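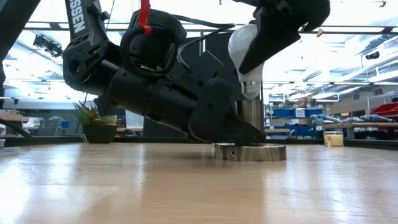 4. Fitting the bulb

This section covers the Riltano table lamp with the round brushed-metal base. If you have the wall version, go to section 6.

The lamp is supplied without a bulb. Use a screw-base LED bulb of 7 watts or less. A frosted bulb is recommended, as the glass is fully exposed and a clear one is uncomfortable to look at from a chair. For a bedside table, a warm white bulb (3000 K) with an output of 300 lumens is enough to read by.

CAUTION: Unplug the lamp before fitting or removing a bulb. Switching it off at the cord is not sufficient.

CAUTION: Do not use halogen or incandescent bulbs in this lamp, even at low wattage. The metal cylinder around the socket holds heat.

Before you start

Clear a space on a flat table. The base plate is smooth underneath until the felt pads are on (section 3, step 5) and can mark a soft or oiled surface. Wipe off any packing dust with a dry cloth.

4.1 Stand the base plate flat on the table, with the cylinder pointing straight up. Turn it so that the small hole in the rim of the plate is facing you.

4.2 Look down into the cylinder. If the cardboard transit ring is still in place, pull it out by the tab and throw it away.

4.3 Check that the cylinder does not turn or rock on the plate. If it does, tighten the center nut from below as described in section 3, step 2.

4.4 Steady the cylinder low down, just above the plate. Holding it near the top makes it easier to tip the lamp.

4.5 Hold the bulb by its widest part with the screw base pointing down, and bring it directly over the opening.

4.6 Lower the bulb until the thread meets the socket. Turn it counterclockwise until you feel the thread drop slightly, then turn it clockwise. This avoids crossing the threads.

4.7 Keep turning until the bulb stops. Tighten by hand only.

Note: The bulb should sit upright. If it leans to one side, the thread is crossed. Unscrew the bulb completely and repeat from step 4.5.

4.8 Plug the lamp in and switch it on.

If the bulb does not light

Unplug the lamp and check that the bulb is screwed in fully. Some bulbs have a wide collar that catches on the rim of the cylinder before the contact is made. Measure the collar against the opening and choose a slimmer bulb if necessary. Try the bulb in another lamp before you contact us.

If the bulb flickers, check whether the lamp is plugged into a dimmer-controlled outlet. The Riltano is not designed for use with a dimmer, including the Drunard Toratitz plug-in dimmer.

Replacing a bulb

Unplug the lamp and wait 2 minutes. Steady the cylinder as in step 4.4 and turn the bulb counterclockwise.

If the glass has come away from its screw base, do not reach into the cylinder with your fingers or with pliers. Leave the lamp unplugged and contact Drunard customer service, attention Kamran Ranjbar, with the model name and the code printed on the carton.

Cleaning the cylinder and base

Brushed metal shows fingerprints. Wipe along the grain with a soft, slightly damp cloth, then dry it. Do not use metal polish, and do not let water run into the socket.

Continue with section 5, Cord and switch.

Drunard Riltano user guide, revised 18 August 2022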